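Sulska prueba tres pinzas sobre una cocina de juguete

Dretholm, 19 de noviembre. Soy Maj-Britt Moen, llevo las pruebas de manipulación en Sulska y hoy por fin puedo contarlo: ¡arrancamos la comparativa Arnard! Son tres pinzas, la misma mesa blanca y la misma vajilla para todas.

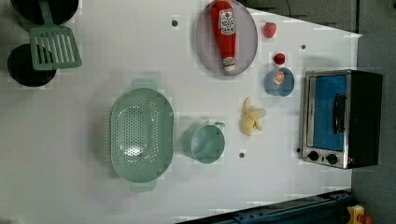
Boletín Sulska, n.º 14

El colador ovalado y el plátano a medio pelar son mis favoritos - cada pinza los agarra a su manera y ahí se aprende muchísimo.

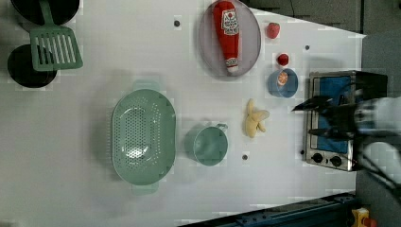

Cada tarea se repite diez veces con el mismo controlador, el Shirima, y publicaremos todos los intentos, también los fallidos.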